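16 May 2021
By Dario Melis
Filed under: Bench Notes / Equipment and Budget

Okay, budget notes, before I lose the thread again. I've been promising to write this up since the shop meeting and I keep getting pulled back to the bench, so it's going to be a bit of a ramble. Skip to the shopping list if you only want the shopping list.

Where we stand: there's 2157 dollars left in the small equipment line, and it has to carry us to December. I went back through the Pinley invoices twice because I thought it should be more than that. It isn't. The difference is shipping, which we forgot to count the last time we ordered extrusion (long boxes cost a fortune to move, I don't know why I'm surprised every single time).

So the question is what the two-arm cell needs and what we only want for it. I've been going back and forth with myself all week.

First, the second cell. I'd love a second cell! I priced one at Nikelar just for fun and then closed the tab. Arms aside, the rail, posts, panels, mounting plates and hardware alone would take most of what we've got, and we'd be left with a very handsome empty box. It goes on next year's request and I'm going to stop talking about it.

Second, fingers. This is the one I care about. We've got a mix of styles on the grippers now, and every time somebody swaps a set I end up digging through the drawer for the right bolts. What I want is to pick a style per arm, stick with it, and keep 5 spare sets on the shelf with the bolts bagged alongside. Carvalho quoted 70 dollars a set for molded ones. That's 350 for the lot, and I think it's money well spent. Printing them ourselves would be cheaper on paper, but the printer is already booked solid with brackets, and I'm the one who ends up cleaning supports off at the end of the day.

Third, cable management. I know, boring. But look at how much cable each arm carries around with it: corrugated stuff looping over the top, thin leads near the wrist, little boards down on the rail with their own wires coming off them. I'd like proper covers for those boards and a real strain relief at each base. Kamamau has a kit that looks decent and isn't expensive, I just need to check the screw spacing against our mounting plates before ordering. Note to self: measure it, don't eyeball it. You remember what happened with the hinges.
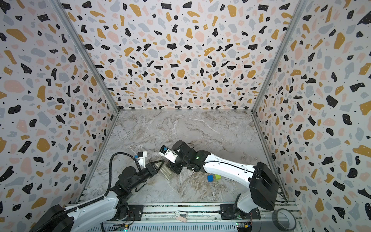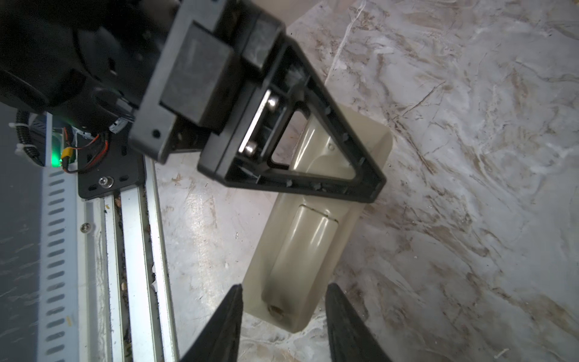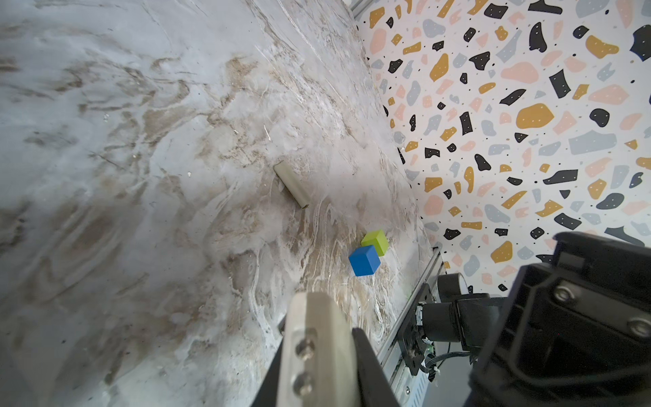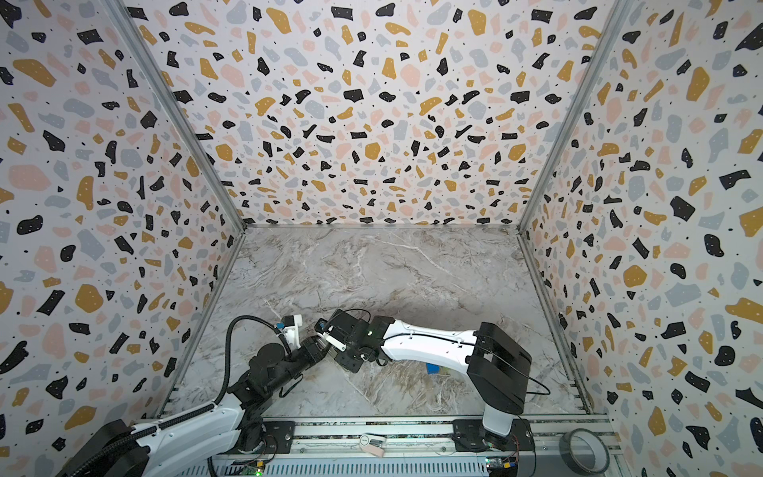
The two-arm cell, overall views and wrist camera views. Marble-pattern work surface in all of them.

Back to money. The wrist cameras are the awkward item. I want one complete spare, camera and mount and cable, sitting in a labeled box. If one dies today we're down an arm until a new one ships, and the last lead time I was given was long enough that I laughed on the phone. But a spare camera is also the kind of thing that sits in its box for a year and makes me look silly at review time. I'm still leaning yes. Ask me again tomorrow and I might say no.

Parts for handling: we're fine. The cubes cost next to nothing and we have plenty of bits and pieces in the bins. I'd like a few more things with awkward shapes, handles and curved grips and clear plastic, stuff where the fingers have to come in at a particular angle. Most of that can come out of the hardware store or somebody's kitchen drawer, so I'm not giving it a line of its own. If you've got an old drawer pull at home, bring it in!

The work surface I go back and forth on. I like the marble pattern, it's cheerful, and the terrazzo print on the walls has grown on me too (I was against it, I admit). But there's a lot going on in there visually and I'd like a plain gray top we can drop in when we want one. A plain sheet cut to size shouldn't be much. I'm also putting a small handheld vacuum on the list for the rail channels and the tabletop, because crumbs of I-don't-know-what get down in there and I'm tired of chasing them with a paintbrush.

Right, the shopping list as it stands:

Gripper fingers, 5 sets, Carvalho, 350 total
Board covers and strain relief kit, Kamamau, price to confirm
Spare wrist camera with mount and cable, waiting on a quote
Plain gray top, cut to size, waiting on a quote
Handheld vacuum, whatever's on sale
Zip ties, tape, assorted screws, the usual

I want the whole thing to stay under 2000 so there's a little left over for the thing we haven't thought of. There is always a thing we haven't thought of. Last year it was a power supply, and before that it was the lock on the cabinet.

If the camera quote comes back ugly, the camera drops off first and the gray top stays. If the Kamamau kit doesn't fit our plates, I'll draw up covers myself and bump some brackets off the printer, and whoever is waiting for brackets can come yell at me.

One more thing while I'm at it: can we please agree on a single place to write down what we open from the spares shelf? I counted bolts for this list and the number on the sheet had nothing to do with the number in the bin. I've taped a fresh sheet inside the cabinet door with a pen on a string. Use the pen. Put it back on its string.

Still to do: call Carvalho and ask if the price holds if we split the order, measure the plate holes for the Kamamau kit, chase the two quotes, and find out if tape counts as equipment or as supplies, since I've been told both.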